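Notebook, 05/10/2020. Pocket drop rig, Womedow handset
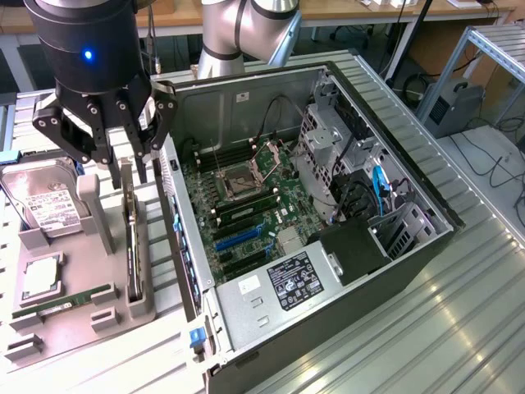 Why did we stop dropping phones at 130 cm? Because our shelf tops out at 130 and the taller stand is still on order from Jererell, where it has been on order since March.

Swapped the Womedow for a fresh one after drop 40. The old one still boots, still takes calls, and has a back like a dropped pie. The screen is fine. Sedusico will be thrilled, as their glass is on the front and somebody else's is on the back.

Battery numbers, same handset, before any abuse: 2957 mAh on the first full charge. The box claims a bit more. The box always claims a bit more.

Speaker went tinny after drop 31 or 32, I didn't write down which. Whoever reads this, write down which. The sheet has a column for it.

Tried the Noh case on the second handset. Grippy, ugly, adds enough bulk that it no longer fits the clamp, so I filed the clamp. Sorry. It now holds bare phones slightly crooked, and a strip of tape on the left jaw fixes that. Leave the tape alone.

Weight on the phone scale reads 852 g with the case on, which would make it a small brick. Scale needs zeroing, or new batteries, or the bin. Weights from this morning are crossed out on the sheet.

To do: chase Jererell again. Corner drops on handset two, case on, then case off. Find the good calipers, last seen under the packing foam.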